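Sorting Out the Utensil Drawer: Your Questions

We've had a lovely pile of messages since the Brevley drawer-sorting evening, so we've gathered the ones that came up most. Keep them coming!

Where do I start if the drawer won't even open?

Slide a ruler or a palette knife in through the gap and press down whatever is sticking up (it's nearly always a masher or a whisk). Once it's open, take everything out. Everything! Half-emptied drawers have a way of filling back up before you've had a proper look at them.

Do I really need to lay it all out?

Yes please. Clear the kitchen table and put the lot down in one long row, with the handles where you can see them. It's my favourite part of the whole job. You'll spot the twin peelers straight away, and very likely something you thought you'd lost at a picnic.

How many things should I keep?

As many as you use! There's no magic number. My own drawer went from 100 bits and bobs down to 18 and I cook more than I did before, but a keen baker will need plenty more than that. Try putting the doubtful ones in a box with a date on it and see what you go looking for.

What about knives?

Lay them down flat with the blades all facing the same way, away from where people will be reaching. When they go back, give them a rack, a block or blade covers. Loose knives in a drawer get blunt from knocking about, and they can give you a nasty nick too. If you're passing on a knife, wrap the blade in thick card, tape it well and write "knife" on the outside.

Should I sort by colour or by job?

By job first, every time: cutting, turning, stirring, grating, opening. But colour is a brilliant helper! If your handles are bright you'll find things at a glance, and children pick it up quickly when they're putting the washing-up away. My old set from Trakov had plain black handles and I grabbed the wrong one for years.
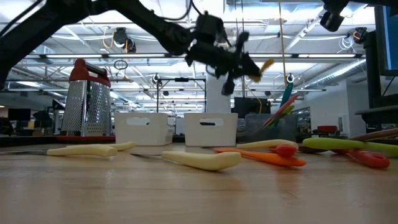 Where does the box grater go?

Stand it up, in a cupboard or on a shelf, and let the small things have the drawer. A grater with a handle on top is easy to lift out from behind the mixing bowls. Mine lives next to the colander and we're all very happy.

Can wooden handles go in the dishwasher?

I wouldn't. Wash them by hand, dry them straight away and rub in a little food-safe oil when they start to look thirsty. They come up beautifully.

My spatula has gone rough at the edge. Keep it?

If it's shedding bits or the edge has melted, let it go. A stain on its own is nothing to worry about.

How do I stop it all creeping back?

Have a quick look through every 6 months. I do mine in March, with the radio on, and it takes less time than boiling the potatoes.

Can I bring my spare utensils to the swap table?

Please do! Clean and dry, blades wrapped, any time the hall is open. Ask for Dindo Dumlao, who looks after the swap table and can also tell you which tray dividers are left.

Page last updated Monday, December 17, 2018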